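Win a Brilel streaming bundle, and yes, I'm jealous

23 Nov 2021

I've been sitting on this one since October, so forgive me if I gush a little. The folks at Uneton are finally putting out Sorensen on disc and digital, and they've handed me two bundles to give away to readers. I watched the whole thing over a long weekend with the blinds down (twice, if we're counting the commentary track) and I'd enter this contest myself if the rules let me. 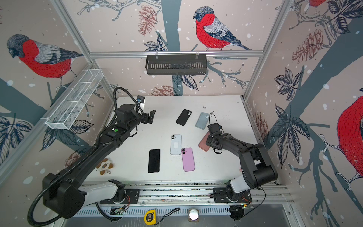
If you missed it in theaters, Sorensen is the slow, chilly thriller set in the mountain village of Ernen, where a retired mapmaker keeps finding roads that shouldn't be there. It sounds like homework and it plays like a nightmare — I slept with the hall light on. The home release adds a making-of feature, a batch of deleted scenes, and an alternate ending that I liked better than the real one. Fight me in the comments!

Each bundle comes with the film on 4K disc, a Brilel streaming box, a $100 Uneton gift card, and a numbered print of the village map from the movie. Only 200 of those prints were made, and mine is already up over the couch.

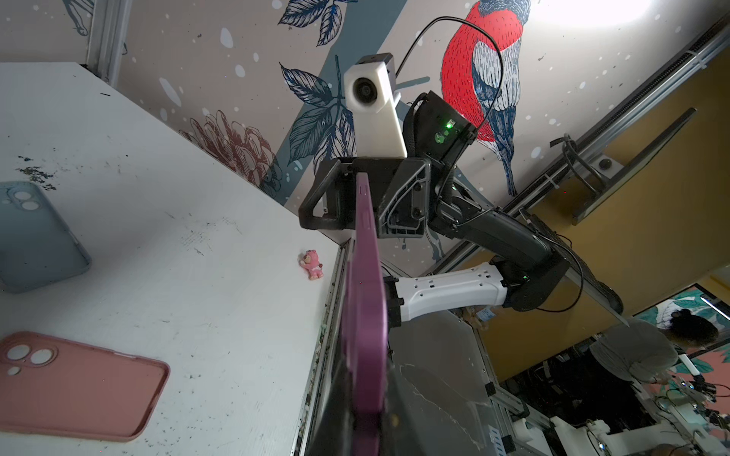 How to enter

Just tell me the name of the village where the movie takes place. (I've already given it away up there, so no excuses.) Send your answer through the contest form on our site with your full name and mailing address, and please check your zip code, as last time I had to chase a winner for weeks over one wrong digit.
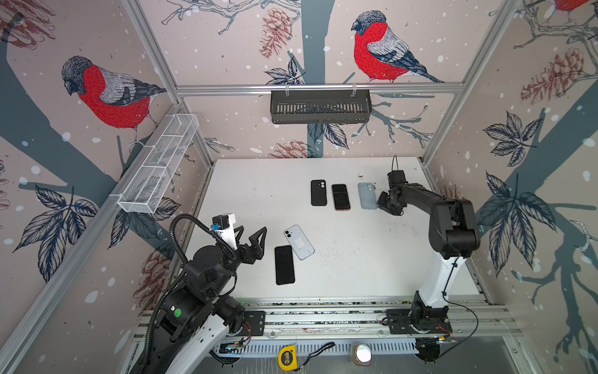 One entry per person, open to U.S. residents 18 and up. Last month's giveaway brought in 2475 entries, which kind of blew my mind, so the form may run slow on the first night. Give it a minute and try again before you email me about it. Winners get picked at random and will hear from me directly — I never ask for card numbers or shipping money, so if somebody does, it's a scam and you should delete it.

The form stays open through the end of the month. Prizes can't be swapped for cash, and the streaming box only comes in black. Good luck, everybody, and if you win, I want to hear which ending you picked.
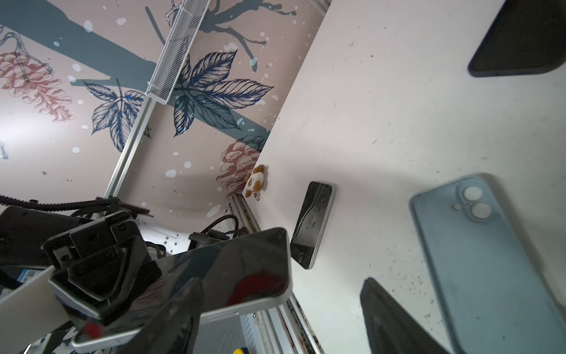

A black smartphone with a silver metal frame, held in a gripper.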